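家庭用木製品における水性塗膜の耐久性評価 中間進捗報告
助成先:Illby木材加工研究室 提出先:Fosto助成基金 事業管理担当
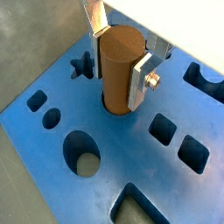
報告書第6号 3ページ

1. 期間中の実施内容
本期は、前号で承認された計画変更に従い、水性塗料Ulellの塗膜試験を中心に進めた。対象樹種はブナ、カバ、スギの三種とし、各樹種について柾目と板目の試験片を作製した。作製した試験片は1276片で、含水率の調整を終えたものから順に塗装工程へ回している。8月は作業室の湿度が管理値の上限を超える日が続き、塗装を中断した。この遅れは工程の入れ替えにより吸収し、期末時点で計画に対する遅延はない。

2. 摩耗試験
摩耗試験は往復式とし、荷重を一定に保ったまま2000往復まで実施した。ブナとカバでは、二回塗りの試験片に素地の露出を認めなかった。スギは早材部で塗膜の減りが早く、板目の試験片で素地の露出が生じた。三回塗りに変更した追加試験では露出の時期が遅くなったものの、木口周辺の割れは解消していない。木口については下塗りの希釈率を変えた条件を次期に追加する。
なお、往復台の送り速度に低下が見られたため、駆動ベルトを交換した。交換前後の測定値を同一ロットの試験片で比較し、差が測定誤差の範囲に収まることを確認した。

3. 耐汗・耐唾液試験
人工汗液および人工唾液に浸した濾紙を塗面に密着させ、規定時間後に色移りと光沢の変化を記録した。顔料を含む試験片のうち、赤系の一種に濾紙への淡い着色が見られた。原因は乾燥時間の不足と考え、乾燥を延長した条件で再試験を行っている。結果は次号に記載する。透明塗装の試験片では着色は認められず、光沢の低下も許容範囲であった。

4. 温湿度サイクル試験
Quinlan棟の恒温恒湿槽を使用し、35サイクルを完了した。カバの柾目は寸法変化が小さく、塗膜の浮きもない。ブナは接線方向の膨潤が大きく、丸棒形状では断面がわずかに楕円化した。はめ合いを持つ製品では、この変形を見込んだ寸法公差を別途定める必要がある。公差案は加工班と協議中である。

5. 経費の執行状況
消耗品費は計画内で執行した。駆動ベルトの交換費用は修繕費から支出しており、費目間の流用は行っていない。恒温恒湿槽の使用料は、追加サイクルの実施に伴い次期に増額となる見込みである。必要額が確定した時点で、変更届を提出する。

6. 課題および次期の予定
(1)スギ木口部の下塗り条件の再検討
(2)赤系顔料の乾燥延長試験の完了と判定
(3)丸棒形状の公差案の確定
(4)補修塗りを施した試験片の付着性試験
(4)は当初計画では最終期の項目であるが、試験機の空きに合わせて前倒しする。付着性試験には碁盤目法を用い、補修部と未補修部の境界をまたぐ位置でも測定を行う。境界部の判定基準は既存の区分をそのまま適用できないため、判定手順書の改訂案を次号に添付する。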